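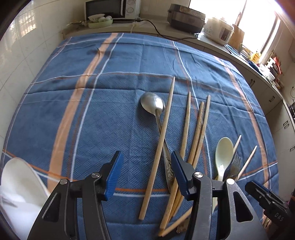

The ballots from Pedness came in a bread van. The county had lost its own truck to a bad axle in October and had never replaced it, so the clerk signed for four gray boxes that smelled of rye and carried them down to the counting room two at a time.

She had worked eighteen years in the Suvier election office. The job was mostly paper. People moved, people died, people married and changed their names, and she wrote it down.

The fourth box was light. She cut the seal, wrote its number on the sheet and lifted the lid. The tally from the polling place said there should have been a full bundle from the upper road, the farms past the Doležal mill. The bundle had a band around it and a slip signed by the precinct judge. It was thin.

She counted it, and then she had the night man count it. They both came up twelve short.

Twelve would not have mattered most years. This time the water seat stood at a margin of three, and the man who was ahead had a cousin at Jondex, the company that wanted the reservoir. His people had already rented the hall for a party. She could hear the music from the basement window.

"Could be a miscount up there," the night man said.

"Could be."

"You want to call it in?"

She looked at the phone. The board chairman would be at the party. He had driven her mother to the hospital once, in the snow, and had waited there until morning.
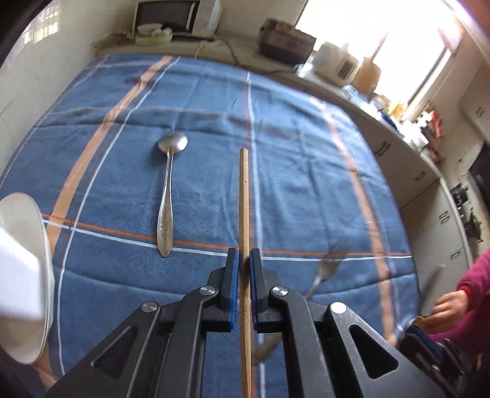

Could she have certified the count that night anyway? The rules let a clerk sign off on a short box if two people had counted it and the seal was whole, so nothing on paper stood in her way.

She took the pen out of the drawer. The form had a line for her name and below it a line for remarks, and in eighteen years she had left the second one blank — everybody did. She wrote the number of the box. She wrote the number of ballots missing and the time by the wall clock. Then she called the state office and let it ring until a woman picked up and asked her to spell Pedness.

She spelled it. The night man went upstairs and locked the front door.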